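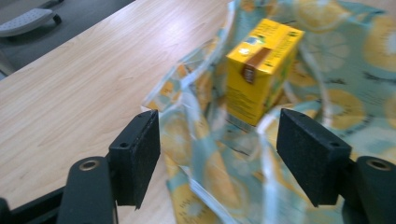
1/14 The Farar Collection of Protest Art opens to the public for the first time. The following posts set out what the collection holds, how it was gathered and how items may be consulted. Please read to the end before writing to us with enquiries.

2/14 The collection contains 473 items made during the rent and housing protests in Pallden: hand-painted placards, cloth banners, stencils, printed handbills, song sheets and a small number of street posters removed from walls with the consent of the owners.

3/14 Cataloguing began in January under Agata Ruggiero, Keeper of Works on Paper. Each entry records the material, the size, the wording in full and, where it is known and may be shared, the name of the maker. Spelling has been left as the makers wrote it.

4/14 A large part of the collection has no named maker. Some people asked us to leave their names out. Others handed over work they had found in the street at the end of a march. The catalogue uses "maker not recorded" for the second group and "name withheld" for the first. These terms are not interchangeable, and we ask researchers to keep them apart when citing.

5/14 Alongside the objects, the archive holds 1795 photographs of murals and wall writing. Most of the walls concerned have since been painted over. The stretch beside the Tyagi warehouse is the best recorded, having been photographed at intervals by Vusumuzi Ntuli, who has given us both his prints and his notebooks.

6/14 From the notebooks, with Mr Ntuli's permission: "The blue bird was gone by the morning. Somebody had drawn its outline again in chalk, larger, and written the date underneath. By evening there were four birds." The pages covering this wall have been copied out and may be read on request.

7/14 We have been asked whether street work belongs in an archive at all. Sinéad Kavanagh addresses the question in her essay for the catalogue. Her view is that a placard kept flat in a drawer has lost the voice of the person who carried it, and that the archive should say so plainly in its labels. We have followed her advice. The label for each banner now states how many people were needed to hold it up, where this was reported to us.

8/14 The essay also deals with copying. The open hand stencil appears on handbills, on shirts and on shop shutters, with small changes each time: a thumb turned inward, a line across the palm. No first version has been identified. Readers who own an early example are invited to write to the Keeper.

9/14 A public display of selected works accompanies the opening. It is arranged in 7 sections, by method of making and without regard to date. The section on lettering includes practice sheets on which makers tried out a slogan before painting it. Several show the words running out of room at the right-hand side, and a second attempt below.

10/14 The section on song has been prepared by Vangelis Fragkou, who recorded 9 of the marching songs with people who sang them at the time. Two are set to hymn tunes and one to an old advertising jingle. Words are provided in large print. The verses of "Keys on the Table" differ between singers, and both versions are given.

11/14 Conservation notes. House paint on bed sheets cracks along the folds. The larger banners are therefore rolled and will be shown one at a time. Posters printed on thin paper will be shown under low light and changed over during the run. Visitors are asked not to use flash.

12/14 Consulting the collection. Appointments are made through the reading room desk, care of Irfan Ghumman. Please give the catalogue number of each item and allow time for rolled works to be brought up from the store. Pencils only. Personal photography is permitted except for items marked "name withheld", for which a separate form must be signed.

13/14 The online catalogue runs on the Wavent system and can be searched by slogan, colour, material and street. Searching by slogan works best with two or three words. Item records are complete. Photographs of walls are still being added street by street, and an empty result for a street does not mean that we hold nothing from it.

14/14 Offers of further material are welcome. Please do not post original works to us. Write first, with a short note of what the item is and how you came to have it, and the Keeper will reply. Corrections to the catalogue may be sent to the same address and will be entered with the date received. Farar Collection, 29/05/2024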